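Trotau Bun Flour, 3,781 g bag

Yes, the weight is odd. Wastance bought the bagging machine second-hand and 3,781 grams is what it likes to put in a bag. We have tried reasoning with it.

Low-protein white wheat flour, milled fine for steamed buns, dumpling wrappers and the sort of sponge your nan made. It gives a pale, soft crumb and has no ambition to be sourdough. If you want chew and big holes, buy our baker's flour and leave this one alone.

Milled at Plemville, on the same stones as the rest of the Trotau range. No bleach, no raising agents. You will need your own yeast, and your own patience in August, when a cold kitchen can double the proving time.

Protein: 8 per cent
Storage: sealed tub, cool cupboard. The paper bag is a favourite with pantry moths.
Contains: wheat, gluten. It's flour.
Shipping: flat rate to metro addresses. Ask first if you live up a track.

Basic dough: 500 g flour, 260 g lukewarm water, a teaspoon of dried yeast, a spoonful of sugar. Knead till smooth, rest till puffy, shape, rest again for 17 minutes, then steam over a gentle simmer. Turn the heat off and wait a bit before lifting the lid, or they'll sulk and wrinkle.

Colour varies slightly between harvests. Please don't write in about this, Ľudovít Vondráček, we have your letters.
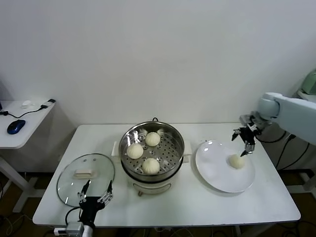
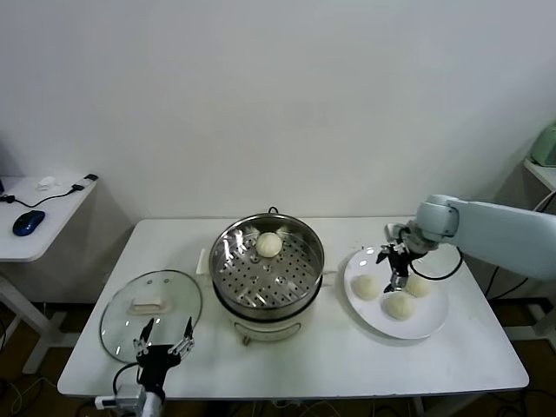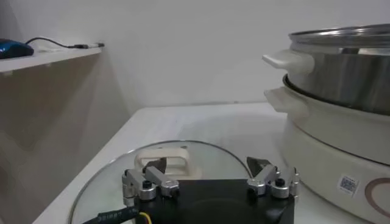

Uzma Memon: Good flour, but your water amount is too low for my kitchen. I go up to 275 g and the pleats hold fine. Any chance of a smaller bag? I'm one person with one cupboard, and the moths have already found it.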